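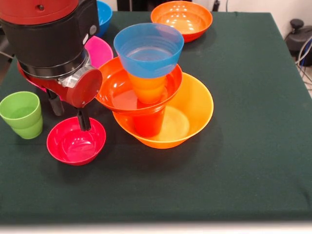 Why did the arm keep stopping on its way down to pick up a bowl?

The controller had the wrong tool length. We had typed in 265 mm and the gripper measures 267 mm from the mounting face to the fingertips, so every low pick went 2 mm deeper than we had asked for, and the arm felt the table pushing back and shut itself off. A second mistake in our restart routine then turned a harmless stop into a small crash, and most of this report is about that one.

Torkbridge Robotics Project, Final Report
Written up by Juniper Whitfield for our group
Last updated: March
14 shares | 3 comments

What we were trying to do

Our project was table clearing. The idea came from Tatlı, the dessert café down the hill where we did most of our planning (and most of our eating), and where the dishes pile up by the register every afternoon. We wanted an arm that could take plastic dishes spread over a table and build them into a stack, with the big bowls at the bottom and the cups going inside or on top. We bought a colorful picnic set from Piltent, mostly cups, bowls and plates, and laid a dark green cloth on the table so that the colors would stand out for the vision part. The planning software was Nemum, which our department already used in the second-year class, so we at least knew where the menus were.

I will admit that the stacking went better than any of us expected at the start. A cup standing in a bowl gives the next bowl something to sit on, and once we had worked out the order, we got some wonderfully silly towers. They leaned a bit. We were very proud of them all the same, and we probably spent a whole evening building taller ones when we should have been writing tests.

The stops

The trouble started after we changed the gripper fingers. The old ones were scuffed and we had printed a new pair, a little longer, with a better shape for holding a rim. We put them on, ran the morning program, and everything that was picked from high up worked just as before. Cups were fine. Plates and shallow bowls were another story. The arm would come down beside the rim, slow down, and then halt with a protective stop before the fingers had closed.

It did not happen every time, and that cost us days. The cloth has some give in it, and where it was wrinkled the fingers had a bit more to sink into. Where it was pulled tight, we got a stop. We blamed the camera first, then the lighting, then the dishes themselves, because shiny plastic throws back bright spots and we had already had problems with those. I spent a long afternoon re-running the hand-eye calibration, which was perfectly good to begin with, and I would like those hours back!

The crash

Around 4 in the afternoon, we had another stop over a shallow bowl. By then we were so used to them that we had written a little restart routine to save walking over to the screen. It cleared the stop, waited up to 10 seconds for the controller to report ready, and then carried on with the next step in the program.

The next step was the mistake. The routine did not go back and check whether the gripper had hold of anything, and it did not lift straight up first. It went directly to the move toward the stack, sideways, with the fingertips still down inside the bowl. We had also set travel moves to 500 mm/s that week to make our demo video less boring. The bowl was dragged across the cloth, hit the stack, and the top cup came off and went over the front of the table. One of the fingers cracked near its base. I had my hand on the stop button and I pressed it, but I was slower than the arm was.

Nobody was hurt. Still, one of us had been leaning in a minute earlier to straighten the cloth, and that thought sat with all of us for the rest of the day. We had come to treat a protective stop as a nuisance, something to be cleared as fast as possible so we could get on. Our supervisor asked us to write down what the stop had been telling us each time, and it was a rather uncomfortable thing to put on paper: the fingers are touching something you do not think is there.

Finding the cause

We took the cracked finger off, put on a spare from the same print, and measured the tool properly with a height gauge on the bench. It came to 267 mm. The setup page in Nemum said 265 mm. When we went back through the lab notebook, the lower number turned out to be from the drawing, before we had thickened the fingertip pads. Someone (me) had copied it across without measuring the real part.

With the right number in, we ran the shallow dishes again at low speed, with the cloth pulled as tight as we could get it. The stops went away. We also found that the arm covers a good share of the table when it bends over the middle, so a dish underneath it can be almost entirely hidden from the head camera. Our program had been happily using old positions for those dishes after a restart. From then on the arm moved back to its waiting pose before we trusted any picture of the table.
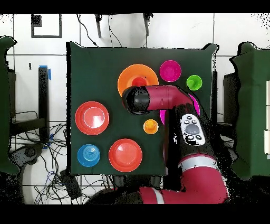

What we changed

The automatic restart is gone. After any protective stop, a person now looks at the fingers, decides what they are touching, and clears the stop by hand. The first move afterward is always straight up and slow, and the program then takes a new look at the table before it picks the next dish.

Travel speed is back to the lower setting we used in the first weeks. The tool length has its own line on the checklist taped beside the screen, with a space for the measured value and the initials of whoever measured it, and the checklist has to be filled in again whenever the fingers come off.

If we had another term, I would add a proper grip check from the finger position, and I would try thinner fingertip pads for the plates, which are still the hardest thing in the set to pick up cleanly. The new fingers and the notebook pages are in the project drawer for next year's group, along with the cup that fell. It has a dent in the rim but it stacks fine.

We use cookies to remember your settings on this site. Accept | Manage
Get project news from Torkbridge in your inbox. Sign up for the newsletter.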